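Polling station walk-round, Sutham ward: my checklist with comments

I did this one at half past six in the morning, before the doors opened, so forgive the grumpy bits. We've 740 names on the register for the hall and nearly 254 of those vote by post, so it's never a crush, but people do like to turn up all at once after tea.

1. Ramp and front steps
OK. Handrail solid, ramp down flat with no lip. I'd still like a lamp out there in December - last winter's by-election was pitch black by four.
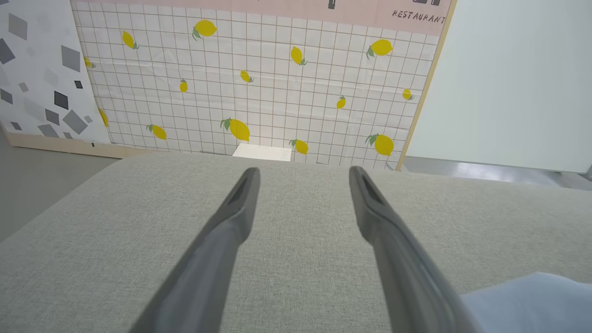
2. Fire exits
One pass, one fail. The side door on Flallel Lane opened fine. The back one had a stack of leaflets against it, all 3,000 of the Dratano bypass ones by the look of the boxes. Moved before opening, but please don't store them there again!

3. Booths and ballot box
OK after a fiddle. The low booth wobbled, so I folded some card under the leg and it held. Pencils tied on, seal numbers written down and signed for.

4. Posters and party stuff
Fail, then fixed. I found 2 window stickers about the Yokoyama factory closure, which every party here has a line on, so down they came. It felt a bit mean,

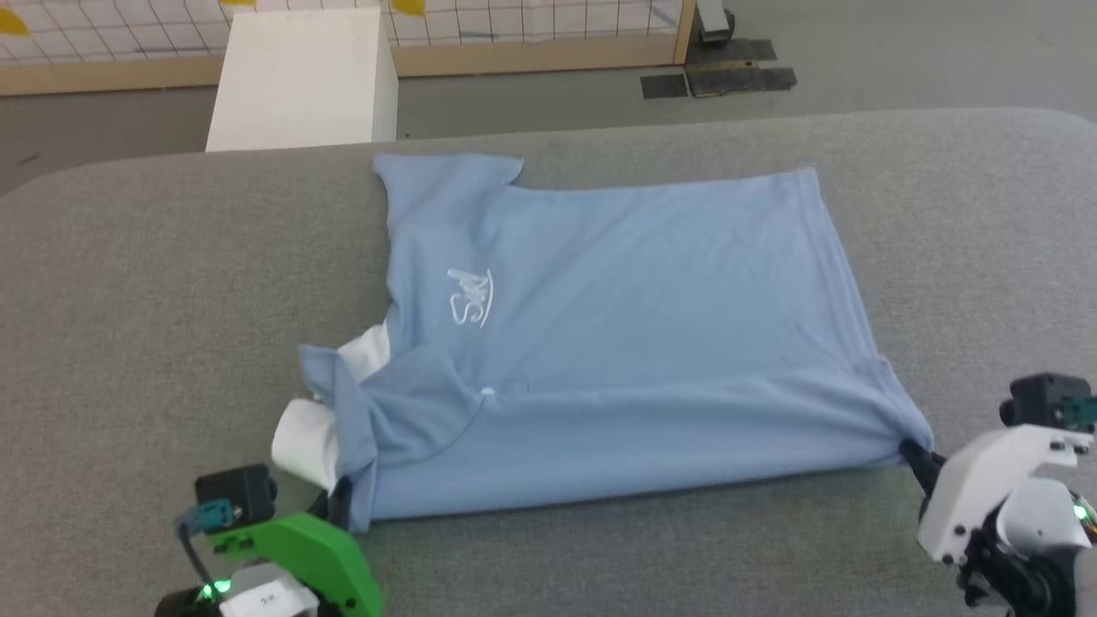
but the rule covers anything a voter might read as a nudge, and I'd sooner be told off for being fussy. They're in an envelope in the office if the owner wants them back.

5. Cables and heaters
OK. Heater lead taped down by the clerk's table. Check the tape again at lunch, it lifts.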